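Flutarden - table, bowl and wall: notes to the gallery

The pages under this heading cover the back room at Flutarden, mainly the table and what is kept on it. The table is the oldest piece in the room. The bowl is a later purchase and has stayed because its size suits the work. Entries are short and are added when something changes.

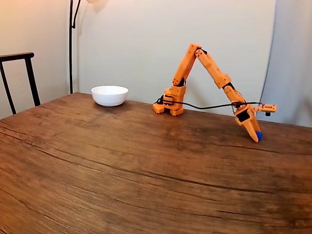
The white bowl at the far side of the wooden table.
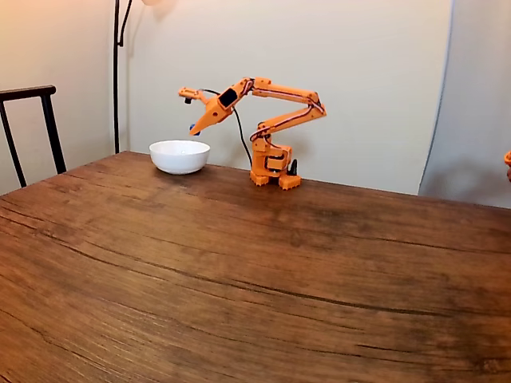

The bowl again, with a small blue object held over it.

Table

Bought second-hand from Malhotra, a clearance firm, in a lot with two stools and a plan chest. The top was sound on arrival but had been waxed many times over, and the wax had gone dull and sticky. It was taken back with white spirit and fine wire wool over 17 evenings. No stain was used. The colour is what was left once the wax came off, and it has deepened a little with handling.

The grain is strong and wavy, with thin dark lines running across it at a slant. These were checked with a feeler gauge before any finish went on. None took the gauge to a depth worth filling, so no filler was used. Small parts do not lodge in them.

Finish: two thin coats of hard wax oil, matt, rubbed back with a grey pad between coats. A third coat was tried on the underside and looked too heavy. The paler patches towards the middle were there before oiling and did not even out. They have been left.

Care: dry cloth daily, damp cloth when needed, no spray polish. Silicone from sprays gets into the surface and spoils later coats. The next coat is planned for November, when the room is least used.

Level: the floor falls towards the door by 6 mm over the length of the table. Two legs are packed with cork and the top now reads level in both directions. The cork is looked at twice a year, as it flattens under load.

Bowl

Round, white, glazed ceramic, fairly deep, with a slight flare at the rim. It came from the Fulix seconds shelf. The fault is a pinhole in the glaze under the foot, which has no effect on use. Capacity to the rim was not measured, but 400 ml of water leaves a good margin.

A deep bowl was preferred to a tray for small loose pieces. On a tray they roll when the table is knocked. In a bowl they settle to the middle and can be tipped out in one go. White was chosen so that dark or coloured pieces show up against the inside. The glaze reflects the ceiling lamp at some angles, and a matt bowl would be better in that respect. One has been on order from Sturkach for some time.

The foot of the bowl was slightly rough and marked the first coat of oil. It was rubbed down on wet 400 grit paper on a sheet of glass, then washed. No marks since.

Wall and light

The wall behind is kept pale and plain. Shelves were taken down and the holes filled - 37 of them, mostly from an earlier set of brackets. Two coats of flat emulsion. Scuffs are touched in from the same tin, which is stored under the plan chest with the lid taped.

The lamp gives soft shadows at the bowl. A harder lamp was tried for a month and showed every ripple in the table top, so the old one went back up.

Table finishing and notes by Tomoyo Okabe. Entries for the stools and the plan chest are on the next page.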